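The woman who teaches robots to pick things up would like it known that she wanted to be a piano tuner. She did a year of it before the money ran out, and she says the two jobs are closer than you'd think: you sit still, you do the same small thing over and over, and the people in the next room come to hate you.

She works at Hasteo, on the first floor of a former seed merchant's in Ostholm, and she asked not to be named because her mother thinks she is in accounts. Her title is demonstration lead. In practice she puts on a headset and a pair of gloves, moves her own hands, and a robot a few feet away moves its hands to match. Everything is recorded. When there is enough of it, the software people take the recordings away and try to make the robot do the job without her.

"People come in expecting me to be writing code," she says. "I'm pretending to tidy a table. I've been pretending to tidy a table since December."

I had a go, naturally. The gloves were warm from the last person, which I hadn't prepared for. You close your fingers and the robot closes its fingers, only a shade later, and that shade is enough to turn a grown adult into a toddler at a buffet. I knocked a sponge off the table and then, reaching for it, leaned out of my actual chair.

"Everyone goes too fast," she told me, kindly enough. "You have to move as though you're under water and slightly bored."

New starters get 12 hours of practice before anything they do is kept. Her own first attempts were kept by mistake, and she maintains that for a month afterwards the robot hesitated over every object like somebody choosing a sandwich.

I asked what makes a good demonstration, expecting something about accuracy. She shook her head. A perfect grab teaches the robot what to do when everything has gone perfectly, and she has yet to meet the kitchen where that applies. She likes a bit of fumbling, provided it is followed by a decent recovery. If the thing slips, you let the recording run and pick it up again.

"What I can't use is dithering. If I don't know where my hand is going, it certainly won't."
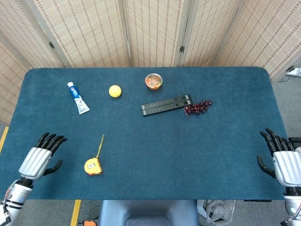
The choice of objects is a sore point. Wostura, the firm paying for the current round of work, sent over a list of household goods, and she has opinions on most of them. Grapes are her least favourite. They are soft, they roll, they come attached to other grapes, and no two bunches hang the same way. Toothpaste is easier than it sounds until the tube has been squeezed a few hundred times and gone limp in the middle. A ball, she says, is a little comedian.

"And a tape measure is heavy for its size. You go in gently, as if it's a bread roll, and it drops straight out. So I had to learn to grip harder before the robot could. I suppose that's the whole job, if you want it for your article."

Between recordings the objects have to be moved, or the robot learns the table by heart and falls apart when somebody shifts the toothpaste. She used to do this by whim until a colleague pointed out that her whims were all diagonal. Now there is a laminated sheet with 32 layouts on it, and she resents every one.

On a good day she gets 46 usable recordings before lunch. On a bad day the left glove loses track of her thumb and she spends the morning holding up her hand to a computer like someone taking an oath.

The other method is to take hold of the robot's arm and steer it through the job yourself. Hasteo did it that way with an older machine, known in the office as Tsai after the takeaway downstairs. She liked it. You could feel when the arm was straining, and there was no headset to flatten your hair. But you couldn't properly work two arms and ten fingers at once, and your own elbows kept wandering into the recording.

"It was a bit like teaching someone to dance by carrying them," she says.

Does it bother her that the point of all this is for the robot to stop needing her? She thinks about it for longer than she thought about the grapes. Nearly 47 per cent of its solo attempts last month ended with the right thing in the right place, and she sat through the rest as well.

"Ask me again when it can do a bag of flour," she says, and starts pulling the gloves back on.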